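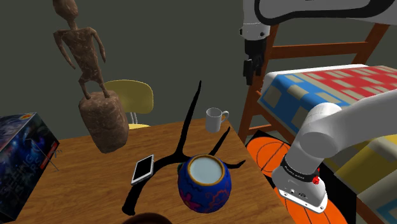

The Slow Business of Drying Wood

A board that leaves the sawmill in spring is still mostly a container for water. In some species the water weighs more than the wood holding it. Before the board can become a tabletop, most of that water has to leave, and the rate at which it leaves decides whether the board stays flat, cups like a gutter or splits from the end inward.

At Geseck, a small hardwood yard that supplies furniture shops, the work of managing that departure belongs to Ruben De Graaf. His equipment consists of one dehumidification kiln, a row of open sheds facing the prevailing wind, a bench scale, an oven and two moisture meters that rarely agree. He trusts the scale.

"A meter estimates," De Graaf says. "The oven measures. You weigh a piece, you dry it until it stops losing weight, you weigh it again. The difference divided by the dry weight is your moisture content."

The arithmetic explains a figure that confuses many first-time buyers. Because the water is expressed against dry weight, green lumber can have a moisture content above 100 percent. A piece that weighs 2000 grams wet and 1000 grams dry is at 100 percent exactly.

Free water and bound water

Wood holds water in two ways. Free water sits in the cell cavities, much as it would in a bundle of straws. Bound water is held in the cell walls. Free water goes first, and its loss makes the board lighter without changing its size. The point at which the cavities are empty but the walls are still full is called fiber saturation, and for most species it falls somewhere between 25 and 30 percent.

Below that point the walls give up their water and the wood begins to shrink. It does so unevenly. Shrinkage along the length of a board is small enough to ignore in most furniture. Shrinkage across the growth rings is greater, and shrinkage parallel to the rings is greater again, commonly close to double. A flat-sawn board has its rings running at different angles from center to edge, so it cups as it dries. A quartersawn board has its rings close to vertical and mostly stays flat, and it costs more because the log yields less of it.

Thickness matters more than most buyers expect. Doubling the thickness of a board more than doubles its drying time, since the water at the center has farther to travel through wood that resists it all the way.

The stack

Every yard has its own rules for stacking. At Geseck the foundation comes first: concrete blocks, leveled with a string line, then bearers laid across them. Stickers, the thin strips that separate the layers, are cut from dry stock and planed to a common thickness. Each one sits directly over the one below, so the load passes straight down to a bearer. A sticker out of line puts a bend in the board above it, and the bend dries in.

End grain loses water many times faster than face grain. The ends shrink while the middle is still swollen, and the tension is relieved by splitting. De Graaf coats the ends with a wax emulsion on the day of sawing. Boards that wait a week for their coating in warm weather have usually started to check already, and the wax will not close them.

The sheds have roofs and no walls. Slatted screens on the windward side can be opened or closed, and in a dry spring they stay closed. Fast air over fresh oak will dry the surface and leave the core wet, a condition that leads to surface checks first and, later on, to internal ones known as honeycomb. Honeycomb is invisible from outside. It appears when the board is cut to length.

In the kiln

Air drying will take lumber only as far as the local climate allows. An outdoor shed in a temperate region settles in the low to middle teens. A heated house in December may pull wood down to 8 percent or lower, so furniture stock has to be finished indoors or in a kiln.

Milan Nijs runs the kiln at Prins, a larger operation that dries for several sawmills under contract. He works from a schedule, a table that matches temperature and humidity settings to the moisture content of the sample boards. The samples are pulled at 3 in the afternoon, weighed and returned. The wettest sample controls the next step.

The last stage is conditioning. Humidity is raised near the end of the run so that the outer shell, which set in a stretched state early on, takes up a little moisture and relaxes. A load that skips it can read perfectly on a meter and still pinch the saw blade when ripped. Nijs checks by cutting a fork-shaped section from a sample and looking at the prongs. If they bend toward each other, stress remains and the load goes back in.

"Customers ask for a number," he says. "They should ask to see the fork."

At the bench

Drying does not end when the board leaves the kiln. Wood continues to exchange water with the air for as long as it exists, and finish slows the exchange without stopping it. Cameron Urquhart, who builds dining tables at Surasden, keeps incoming stock on racks in his shop before he touches it with a plane. He then mills it oversize, stacks it again, and waits before taking it to final thickness.

His tops are fixed to their bases with slotted screws or wooden buttons that ride in a groove. Either method holds the top down and lets it widen and narrow with the seasons. A wide top glued or screwed rigidly to its frame will generally crack, often during its first heating season. Breadboard ends follow the same logic. The center tenon is glued, the outer ones are pinned through elongated holes, and in a dry winter the ends stand slightly proud of the top.

Urquhart gets complaints about this. He now delivers each table with a sheet explaining the gap, and a recommended humidity range for the room. The top from his first commission, 23 years old, still moves every year. He measured it last winter with a steel rule and found it narrower than in summer by the amount the shrinkage tables predicted.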